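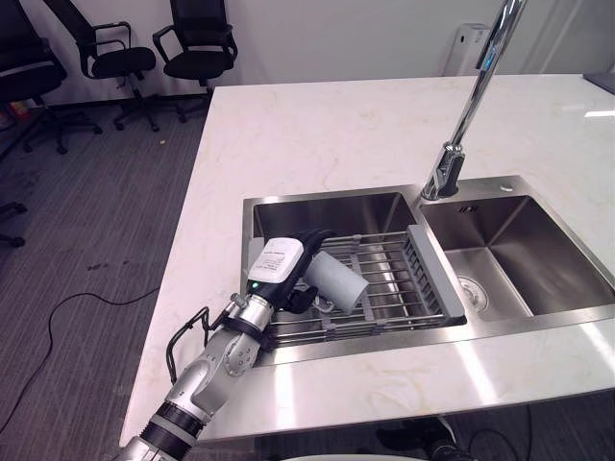

Minutes taken by Zuleica Rangel, for the Natcombe Shared Kitchen Group
19 Apr 2020

Osvaldo Rangel in the chair. Apologies from the Irkis household, who sent their notes on the sink through beforehand (thank you, they were terrific!).

1. Last minutes
The February minutes were read and accepted. Osvaldo pointed out that the tea towel hooks had been left off the action list. Added.

2. The double sink
Lots of happy talk on this one. Everybody likes having two basins, and the tall tap got a round of praise from the people who fill stockpots. Agreed that the larger basin is for washing and the smaller one for rinsing and draining. Zuleica will write this up on a card in big letters. 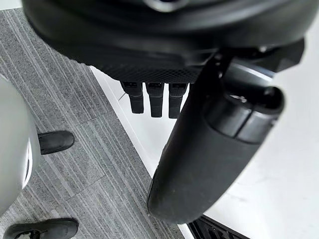 Kitchen & Floors

3. Floors
The striped grey carpet is to be vacuumed after every cooking night, crumbs being very good at hiding in it. Osvaldo has offered to do the first 3 turns himself and was cheered for it. A spare mat was offered by the Kapoor household and gladly accepted, to be tried out by the fridge.

4. Dish racks
We spent almost 16 minutes on racks and it was time well spent! The over-sink kind was the clear favourite, as the drips go straight back down the basin and the counter stays free for chopping.

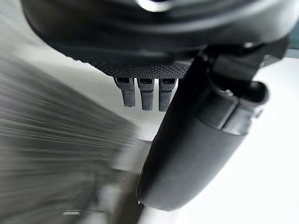
There was one worry, that heavy pots would end up on the rods as well, so pots are to be dried by hand and put away the same night. Plates and bowls may stay until morning. The Plorora order form has a second rack on it and Zuleica will ask for a price, colour to be whatever they have.

5. Plates
Two more place settings are wanted before the harvest supper. Moved by Osvaldo that we keep buying odd colours, and carried with real delight. 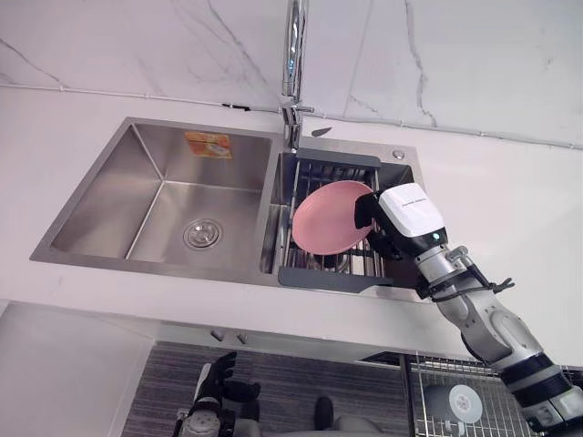

Pink plate held over the rack on the right-hand basin.

6. Other business
Dish soap is low. Zuleica to buy the 4 litre jug.

Meeting closed with lemon slice.

Print this page
E-mail this page

Recent items
Minutes, February
Cooking night roster
Harvest supper: what to bring
Cupboard labels, second draft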